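Marleny Yupanqui has a drawer of dead processors in her office, and she opens it before she offers me a chair. "Those are mine," she says. "From when I had confidence."

Yupanqui runs the refurbishing floor at Lernport, where retired office computers go to be stripped, tested and sold again. For six months she has been trying out the Amano, a bench arm and gripper kit from Dretow that is pitched at shops too small for a proper production line. The brochure promises that it will be "part of the team by lunch."

"It didn't say which lunch," she says.

Setup took her and a technician, Tekle Wubshet, 24 days, much of it spent on lighting. Shiny parts confused the thing. So did Wubshet's sleeves. Dretow's support desk answered every message politely and at great length, usually with a link to the page she had just been reading.

She is fonder of it now than she lets on. The log on her screen shows 327 processors handled, and she scrolls through it the way other people scroll through vacation pictures. Memory sticks she still does by hand. Power cables she calls "a lost cause, for it and for me."

What won her over was the grip.
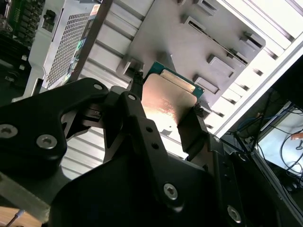
"A processor is a cracker that costs money," she says. "You hold it by the sides and you don't get ideas. Tekle gets ideas. I get ideas after four o'clock. The arm has never had one."

And the price? The finger pads are sold separately, at 800 dollars a set, a figure she repeats twice so that I write it down. She has asked Dretow whether they are lined with something rare. The reply included a link.

Her trial ends in October. Would she buy it? Yupanqui looks over at Wubshet, who has rolled up his sleeves without being told.

"I'd buy the arm," she says. "The brochure they can keep."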